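Home | About the Works | Staff Pages | Meetings | Canteen | Log in

Minutes of the staff and management meeting, packing hall, Namotport
May
Posted by the meeting secretary

Present: six people from the packing hall, two from maintenance, the hall manager, the planner from Flustau. The night shift sent their points in writing.

1. Minutes of the last meeting
Accepted with one correction. The break room door is to be repaired by the landlord and not by us.

2. Gripper station on line 2
The planner reported on the first month. The station handled 1639 pieces in that time. The target in the contract with Massawe is 4000 a month, and it was said that this target was never meant for the first month. The day shift answered that the target is written on the board without this explanation, and people read it as a reproach. The board will be changed.

Soft goods are still the difficult part. Boxes and stiff bags go well. With cloth, the fingers have to come close from both sides before they close, and the speed was set lower for this. Maintenance would like to keep the low speed until the new finger pads are delivered.
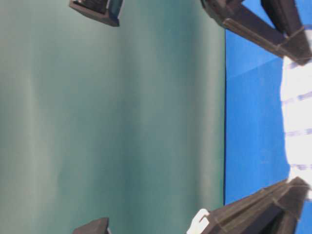 Line 2 station: gripper fingers on either side of a white, soft-looking strip.

The night shift wrote that they must stop the station too often to straighten the material by hand, and that these stops are not recorded anywhere. As a result it looks as if the machine works alone. Agreed: every stop by hand is written in the shift book, with the time and the cause. A short note is enough.

3. Changes to the work of the packers
The manager said again that no position is removed this year because of the station. The staff asked to have this in writing. The manager will ask the office in Hidau and bring the answer to the next meeting.

Two packers now spend most of the shift beside the station. They said the work is lighter for the back but more tiring for the head – one has to watch all the time and there is little to talk about. They asked to change places with line 1 after the long break. The manager agreed to try this until the end of the month. Maintenance has no objection if both people have done the training.

The question of pay grade was raised. Tending the station is at present paid as packing, although it includes restarting and simple cleaning of the fingers. Not decided. The staff side will write a proposal.

4. Training
So far 29 people have done the short course. The course was held at 6 in the morning, which is hard for those who come by the first bus. A second time in the afternoon will be offered. The written instructions will be made simpler, and the words on the screen should be the same words as in the instructions – now "release" and "open" are both used for one button.

5. Safety
One report: a sleeve was caught lightly at the guard. No injury. The guard was moved and about 100 mm of free space was added. Long loose sleeves are not allowed at line 2.

6. Other
The fan over line 1 is loud again. Maintenance will look at it.

Next meeting at 14:00, same room. Day to be announced on the board.

Comments (3)

line1_packer: Please also put the rotation plan on paper, not only on the screen. We don't all have a login.

nightowl: Thank you for including our points. The shift book at line 2 is full, we need a new one before we can write the stops.

K: Item 5, does the sleeve rule include the winter jackets from the company? They are quite wide at the hand.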